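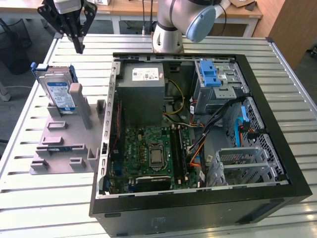 Kimie Furukawa thought we should drop the drive step altogether and stick to memory sticks, and she said so at both of our progress talks. Her argument was that a hard drive is heavy, the carrier has to go in straight, and a small error in angle jams it. We kept the step in, and most of this report is about what that cost us.

1. Aim

Our project, named Wulta, uses a robot arm to do part of the assembly of a desktop computer. The computer lies on its side with the panel off. The arm takes a 3.5-inch hard disk drive, already mounted in its blue carrier, out of a fixture tray and moves it to the drive cage. Wiring is done by hand.

2. Work space

We built the cell in the Fleltatden shared workshop, where we had a bench from March until the end of term. The slatted metal top made mounting simple, but thin parts fell through the slats until Eamon Cullinane put a sheet underneath. The arm's base is behind the case, so the wrist comes in over the far side of the computer. With the base on the left, as we first had it, the arm could not reach the cage without passing too close to the tray.

3. Fixture tray

The gray tray holds the drive upright. Wakana Katayama drew it with raised posts, and the tall one next to the drive is there to stop it from leaning as the fingers close. The first tray had no tall post and the drive tipped on most attempts. The slots were also too tight, and we filed them by hand before changing the drawing.

4. Program

The motion has 12 taught points. We slowed the last two a good deal. The arm stops above the cage, lowers the drive, pushes, and checks the force. If the force goes over the limit before the carrier is at depth, it backs off and tries once more, then waits for a person.

5. Results

We ran the full sequence 41 times with the final tray. Most runs finished without help. In the failed ones the carrier caught on the edge of the cage, nearly always after somebody had bumped the case. Marking the position with tape helped a little. Kimie's point about the angle was correct, and a second version needs a proper stop for the case.

6. Remaining work

The case is still placed by eye. Cables can hang in the path of the carrier, and at present we tie them back before each run. Hilde Maes has started on a clamp that fits the slats. The program and tray drawings are in the project folder, with the older tray kept under "v1".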